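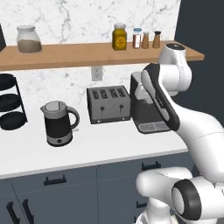 Home Posts Archive Contact

I have been reading kitchen advice again, and I am in a bad mood about it.

The latest thing to do the rounds is the claim that coffee beans go stale 20 days after roasting and should be thrown out. Day 19, fine. Day 21, compost. I first saw it on the back of a bag of Famby, which I buy when the Kahsay is sold out, and then again on two websites that had plainly copied it from each other. Neither gave a source. The bag didn't either, but a bag that tells you to buy another bag at least has a motive I can understand.

So I did the only thing I know how to do, and kept some beans too long on purpose. I bought two bags of Kahsay medium roast in October, drank one at the normal pace and left the other in the cupboard with the top folded down and a clip on it. By the time I got to the second one it was well over a month old. It tasted a bit flatter. The smell when I opened it was weaker, I'll give them that. Would I have noticed with milk in it? I doubt it. My sister-in-law drank a cup and asked for another, and she complains about everything.

This proves very little and I know it. One bag, one cupboard, one person who already wanted the rule to be wrong. But it's one more bag than the people making the rule seem to have tried.

Then there are the canisters. The Sallanine costs $87 and has a pump in the lid that sucks the air out. The reviews all say the coffee "stays fresh," and when you read down to see what they compared it with, they compared it with nothing. They bought an expensive can, put coffee in it, and liked the coffee. I would like my coffee too if I'd spent that on the can. I'd have to.

I'm not saying air does no harm. Leave beans in an open bowl and they will go dull, and anyone can check that at home. What I don't believe is that the gap between a decent lid and a pumped lid is worth the price of a winter coat. If somebody has tasted both blind, with the same beans, more than once, please write to me. I will print it even if I lose.

The freezer people are harder to dismiss. Half of them say never, the other half say always, and both halves talk about moisture. I tried it once with a bag of Bullinach and got perfectly good coffee – but I also used it up in some 20 days, so by the bag's own logic I could have left it on the counter.

For now I buy small bags and fold the top down. On Tuesday I'm starting a dark roast in an old jam jar, next to the same roast in its bag, and this time I'm going to have someone else pour so I can't tell which is which.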